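Stosby's upstairs room opens for mending and sorting

6th April

I finally got up the stairs at Stosby this week, and I'm happy to report that the upper room is open again after being shut since August. If you live anywhere near Jistumstead you've probably heard the hammering. I walk past the place most mornings with the dog, and I'd started to think the work would go on forever!

For anyone new in town, Stosby is the old seed store at the bottom of Pai Street. The ground floor has been a swap shop for a good while now (I got my bread bin there, and two lamps, and a chair I probably shouldn't have taken). The upstairs was where the extra stuff went, and it went up in bags and boxes and mostly stayed there. When the roof started letting water in last summer, the whole lot had to be moved out in a hurry, and the room was closed for repairs.

The job was done by Wekudetti, the small building firm out on the mill road. They fixed the roof, put in a new ceiling and went over the lighting. The bill was covered by the winter sales downstairs plus a town grant, and up to 500 people came through the doors for the biggest of those sales, which I can believe, as I was stuck in the line for the jam table.

I'll admit I had low hopes. I remember a gloomy place with a smell of sacks. So I went up expecting a fresh coat of paint and not much else, and came down twenty minutes later than I'd meant to, having talked to just about everybody in the building.

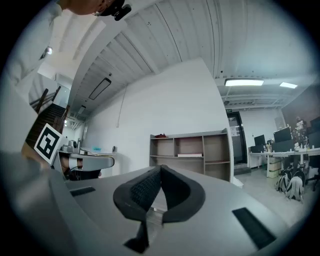
The stairs are still the dark brown ones with the wooden railing, and I was glad of that. They've got a bit of a creak near the top and I'd have missed it. The walls are pale, there's a white railing by the stair opening, and the ceiling is white too, all in long ridges. It makes a big difference to how the place feels. With the ceiling panels lit you can thread a needle up there, and I know that for a fact, having been handed a needle within five minutes of arriving and told to get on with a cuff.

So what's the room for? Sorting, mending and packing, mainly. Clothes and household things that come in downstairs get carried up, looked over, fixed if they can be fixed, and packed for the shop or for the two other towns that take our extras. Before the closure it all happened in the hallway, with people stepping over each other and the front door banging open every time somebody dropped off a bag.

The count from last year's sorting was 988 bags, and that was with the upstairs shut for the last part of it. I asked what was in them and got a long answer. Curtains, a great many curtains. Single gloves. Baby clothes in lovely shape, which go out as fast as they come in. Somebody once gave a full set of fish knives wrapped in a wedding dress, and the knives sold first.

There are 400 flat-packed boxes on order for the packing side, and I was told very firmly that donations of used boxes are still welcome as long as they're clean and have a bottom. Please don't bring wet ones! Please also don't leave things on the step overnight. The foxes get at the bags, and then somebody has to go up and down Pai Street picking socks out of the hedge.

A few practical bits. The room is open whenever the shop is, and you can turn up without signing in ahead of time. You don't need to know how to sew. I'm a terrible sewer and they found me plenty of buttons to match up (surprisingly good fun, and I'd do it again tomorrow). If stairs are a problem, folding and labeling will carry on at the long counter on the ground floor, same as before. Parking is still awful, so walk if you can, or leave the car behind the feed merchant's and cut through.

Mending nights start up again next, with a table for knitwear and a table for everything else. Bring your own scissors if you're fussy about scissors. The kettle has stayed downstairs for now, after a fairly long discussion about carrying hot tea up steps, so plan on a trip down at half time. There's usually cake by the till, and if it's the ginger one, get there early.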